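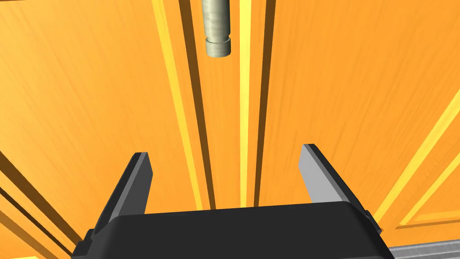

Comparing two grippers sounds like an afternoon's work. You bolt on the first, run a task, write down a number, bolt on the second, and write down a bigger number if the second one is yours. A good deal of published work follows this method, and the reader who has come this far in the book has probably used it too. This chapter is concerned with the several ways that afternoon can go wrong, and it begins in simulation, where they are cheapest to discover. Consider what a wrist view gives you before a grasp: two fingers fully open, a ribbed metal peg hanging well above the gap between them, and behind everything a grooved orange surface with bright yellow stripes that run the same general way as the peg. A person finds the peg at once. A controller that looks for long, straight edges has plenty of other candidates, and if it picks one of those, the score sheet will blame the fingers.

# Chapter 7: Fair Fights

## 7.1 What is being compared?

A gripper never takes a test alone. It brings along an arm, a camera, a controller, and whoever tuned the controller, who has usually tuned it on one gripper and gone home. Swap the fingers and leave everything else in place, and you have measured how well the new fingers tolerate settings chosen for the old ones. That may be worth knowing, but it should be labeled as what it is.

Throughout this chapter we use two parallel-jaw grippers, the Romina and the Fetel, both of which are simulated on the same arm with the same wrist camera. The Romina has long, flat fingers. The Fetel has shorter ones and closes faster, a fact its admirers mention early. The controller is called Tahiri and has no opinion.

In our first trial we gave each gripper 100 attempts at taking hold of a peg. The Fetel lost badly. We wrote two pages on the virtues of long fingers, and they were good pages. Then we noticed that Tahiri was still using the Romina's finger length to decide where the grasp point was, so the Fetel had spent the whole trial closing on air a short distance below its target. With the offset corrected, the gap between the two shrank to 12 successes. The two pages have been retired.

## 7.2 Budgets

The offset was a bug, and bugs can be fixed. Tuning is harder to deal with. Suppose you spend 40 trial runs adjusting the gains for one gripper and then give the other the default values. You have compared effort with neglect. The remedy is a **tuning budget**: a fixed number of runs allowed to each system before scoring starts, written down in advance and kept to even when one more run would surely do it.

One more run never does it. In the Skarovness benchmark, which we take up in Section 7.4, each entry gets around 150 tuning runs and no more, and the starting poses used for tuning are kept apart from those used for scoring.

## 7.3 Before you run anything

Write down the following for each system under test:

- the grasp point, measured from the wrist, for these fingers and no others
- the opening width at the start of an attempt
- the camera position, and whether the fingers block any of its view
- the starting poses, or the seed that produces them
- what counts as a success, in words a tired person could apply

The last item causes the most arguments. A peg that is held but tilted is a success to one lab and a failure to the next, and either choice will do if it was made before the results came in. We will count a grasp as successful when the peg is still between the fingers after the arm has returned to its starting height. A tilted peg passes. Readers who object may keep a second column, and Exercise 7.1 asks them to.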